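Vulia open day, the gripper floor

Got there late. Parking full by ten, shuttle from the overflow lot every 20 minutes, so I missed the welcome talk and most of the coffee. Gavin Ogilvie had saved me a seat that I never sat in. Went straight up to the second floor where the hands-on stuff was.

Quick background for anyone who didn't read the last post – we are looking at end effectors for soft goods. Sheets, towels, pillowcases. Our current setup is a suction cup on an old Femik arm and it is terrible at fabric. It picks up two layers or none. So I had a short list and one day.

First bench: Travanell. Parallel jaw, very nicely made, heavy. Picked a folded washcloth off a stack 20 times in a row for the crowd with no misses. Then Ishbel Hepburn asked if she could crumple the washcloth and put it back down. Different story. The jaws are flat and stiff and they need something to get hold of. Good gripper for boxes. Not on my list anymore.

Controller was the best part of that bench. One knob for force, one for speed, and a screen that tells you what it's doing in plain English. Ours shows a four letter code and you go find the binder.

Second bench: Alva. Three soft fingers, air driven. Everybody's favorite because it looks like an octopus and you can put your hand in it. Gentle, quiet until the compressor kicks in and then you can't talk. It scoops a towel fine but will not pinch an edge, and edges are the whole job for us. Tumelo Steyn runs that bench and was very straight about it. He said if we need edges, go see the linkage ones at the back. Appreciated that.

Spent way too long at the camera wall on the way. Two setups side by side, one camera looking down from overhead and one riding on the gripper. Overhead is steady and you see the whole table, but the arm gets in the way right at the moment you care about. The on-gripper view always sees the fingertips. Smears when you move fast though, and white cloth near a window blows out. I'd still take the on-gripper one. Morven Galbraith disagrees and wants both, which means another cable and another mount and another meeting.

Lunch was sandwiches. Ran out of the good ones.

Back room: the two-finger linkage type, rubber tips, in an arm version and a hand-held version. Same fingers on both, so what you learn by hand carries over to the arm, or that's the pitch. Guðlaug Lykkegaard was doing the demos and she just hands you the thing. No slides. Took me 5 tries to pinch a single layer of sheet. By the end I could do it most of the time, if I came in low and closed slow. Come in fast and the tips skate over the cloth. Tip angle matters more than I expected too, a few degrees off flat and one side grabs before the other.

Things I didn't like. Wrist gets tired quick. The tips are glued on and she said to plan on swapping them after 1,000 picks or so on rough cotton, more on smooth. Spare tips come in packs of 3, why not 2 or 4, there are two fingers. And no force readout on the hand-held, you go by feel.

Things I liked: rubber holds cotton without leaving a mark, the linkage is open so you can get lint out with a toothpick, and it's small enough to get under a hem.

Price list was supposed to be emailed to everbody who signed in. Nothing yet. Will add it to the comments when it comes.

So for us – linkage fingers, Travanell's controller if they'll sell it seperate, camera on the gripper to start. Ishbel wants to borrow a hand-held for a couple of weeks in March and run it against the suction cup on the same stack of sheets, before anyone signs anything. Fine by me. I still need to check the bolt pattern on our arm, the drawing I have is for the older flange and Gavin thinks the new one takes an adapter plate.
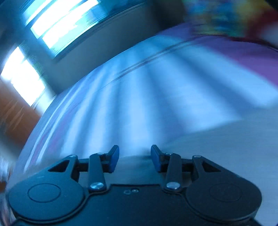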